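Medicines storage and first aid room – inspection checklist with comments
Bundero site, ground floor

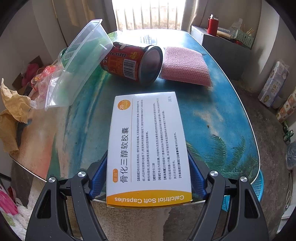
Inspected by: Genowefa Wróbel
Accompanied by: Audrey-Anne Campbell
Date of inspection: 12 September 2021
Previous inspection: July
Key: S = satisfactory, A = action needed, N/A = not applicable

1. Access and security

1.1 Door closes and locks without force – S
1.2 Key held by named person only – A
Comment: second key found on the open hook board in the reception office. Remove and enter in the key register.
1.3 Cupboard fixed to wall – S
Comment: lower left fixing replaced after the July visit. Tight when tested by hand.

2. Room conditions

2.1 Thermometer present and readable – S
2.2 Temperature log complete – A
Comment: 2 entries missing. Readings were not filled in afterwards, and should not be. Leave the gaps, initial them and note the cause if known.
2.3 Stock clear of radiator and direct sunlight – S
2.4 No sign of damp behind or below cupboard – A
Comment: paint lifting at skirting level on the outside wall. Not touching the cupboard at present. Passed to building maintenance. Bottom shelf to stay unused until the wall has been looked at.

3. Stock

3.1 Contents match stock sheet – S
Comment: 35 lines checked. The sheet supplied by Jindard lists plasters and dressings by box, the shelf labels list them by piece. Both are correct but slow to compare. Use boxes on both from now on.
3.2 All items in original packaging with leaflet – S
3.3 Expiry dates legible – S
3.4 Items near expiry kept at front – A
Comment: eyewash bottles had been loaded from the front. Turned round during the visit.
3.5 Product name in English on outer pack – S
Comment: where a pack carries two languages, copy the English name to the stock sheet exactly as printed, strength included where given. Do not shorten.
3.6 Personal medicines kept apart from site stock – S

4. Refrigerated items

4.1 Fridge used for medicines only – N/A
4.2 Minimum and maximum readings recorded – N/A
Comment: no fridge on this site. Section kept so that numbering matches the Clallska form.

5. Waste and returns

5.1 Returns bin present, lidded and labelled – S
5.2 Sharps container below fill line – S
5.3 Collection notes filed – A
Comment: latest note from Gebremichael not in the folder. Ms Campbell to ask for a copy.

6. Electrical and lighting

6.1 Light level adequate for reading small print – A
Comment: one of the tubes over the worktop flickers. Replace.
6.2 Sockets undamaged – S
6.3 Extension lead not in permanent use – S
Comment: lead rated at 3,000 W, coiled and stored on the side hook. Unwind fully before use.

Open actions: 1.2, 2.2, 2.4, 5.3, 6.1. Item 3.4 closed on site.
Copy to: site office, maintenance desk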